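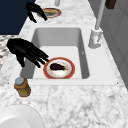
Tyyne Nieminen
Kitchen and Garden Editor, Plotska

Growing and cooking eggplant: your questions

When should I plant eggplant outside?
Wait until the nights stay above 55 degrees. Here in Trernville that means the end of May. Plants set out in cold soil sulk for weeks and rarely catch up.

How many plants do I need?
Two will feed a small household. Give them 2 feet between stems and full sun.

How do I know one is ready to pick?
Press the skin with your thumb. If it springs back, cut the fruit with pruners and leave a short piece of stem. Dull skin means it has gone too far and will be seedy.

Are small ones worth picking?
Yes. Small eggplants have fewer seeds and thinner skin – most don't need peeling.

Do I have to salt it first?
Not with newer varieties. I still salt older, larger fruit for half an hour, then rinse and pat it dry.

Where should I keep it?
On the counter for a day or two. After that, use the warmest part of the refrigerator. Don't wash it until you're ready to cook.

Something is making tiny holes in the leaves. What is it?
Probably flea beetles. Sirkka Riihimäki, who runs our trial beds, covers young plants with row cover and takes it off when they flower.

Can I freeze it?
Roast or blanch it first. Raw slices turn brown and spongy.

Can I save seed?
Yes, from open-pollinated plants. Let the fruit turn yellow or brown before you cut it open.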